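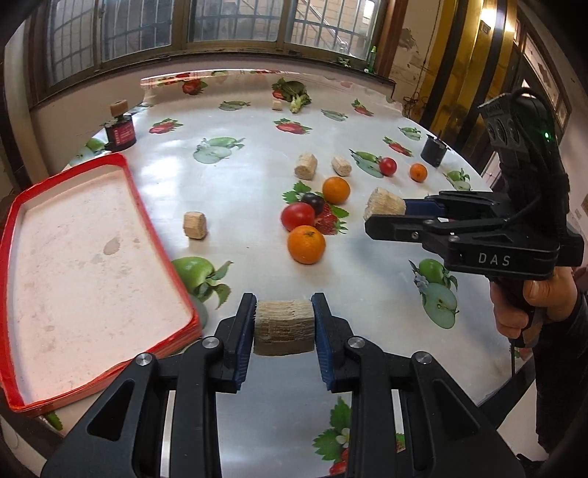
Afia Akpalu
Thread starter, teaching and demos

Two-handed cork sorting, first proper go! What would you change?

Hello all. I've finally moved on from single-gripper demos and I'm completely hooked. The task is corks into the red tray, one gripper in each hand, with fruit spread over the table to get in the way. Both grippers get a cork at more or less the same moment, then one waits while the other goes in. I call the task Nallia, so if you see that name in my notes, it's this one.

I've recorded 542 demos so far and I still enjoy it, which my family finds worrying. The question is whether to keep the fruit cloth. It's got apples and strawberries printed all over it, and there are real oranges and tomatoes sitting on top. I love it as a bit of a challenge, but would you start plainer?

Posted in March, 9 replies

---

prirkisia_bench
Plainer, sorry! I'd do a first batch on a white sheet, get the pick working, then bring the cloth out. If it goes wrong now you won't know if it's the grasp or the strawberries.

---

Iddrisu Asamoah
I'd go the other way. Keep the cloth. If you train on a white sheet you get a policy that loves white sheets. I did exactly that with my Opoku arm and it fell to bits the first time I put a newspaper down. A printed apple next to the tray is a brilliant thing to have in there from the start, because it learns early that some round things can't be picked up.

---

prirkisia_bench
Yes, but she isn't asking it to pick up apples. It's corks. How often is a cork going to be mistaken for a strawberry?

---

Iddrisu Asamoah
Pale cork on a shiny white cloth, though. I'd say the background matters more there than you think.

---

Afia Akpalu
You're both making me want to record more, so thank you! Iddrisu, fair point on the pale on white. The ones I fluff are nearly always corks lying on their side. Upright ones are lovely, I just come down either side and squeeze.

---

knotty_pine
Do you squeeze hard? Real question. I did corks last winter and the edges crumbled, so by the end I was teaching it to grab something a different shape from what I'd started with. Those blue pads look nice and grippy, you could probably ease right off.

---

Afia Akpalu
Probably harder than I need to! My hands get tired towards the end of a session and I clamp down to feel safe. I'll try backing off and see whether I drop any.

---

gantry_gail
Can I put in a word for remote control? I drive my arm from a second one in the next room and what I like is that I can't cheat. With a gripper in your hand you can reach round an orange in a way the arm never could, and you won't notice you're doing it.

---

Iddrisu Asamoah
True, but she'd have got through a fraction of the demos. I've done both and by hand I was miles quicker. You do need to keep your elbows honest.

---

gantry_gail
"Keep your elbows honest" is going on my wall. I still think quicker isn't the same as usable. How many get thrown out, Afia?

---

Afia Akpalu
I ran 6 back on the arm last night (Illo, she's an old girl but she tries) and 2 needed a reach she couldn't manage. Both were corks from the far side of the table, over by the greens. So you've got a point, Gail! I'm going to bring everything nearer for the next batch and leave the cloth where it is. Sorry, prirkisia.

---

prirkisia_bench
I'll forgive you if you do one short batch on a plain sheet so we can compare. Go on.

---

Afia Akpalu
Deal. Ironing a sheet now.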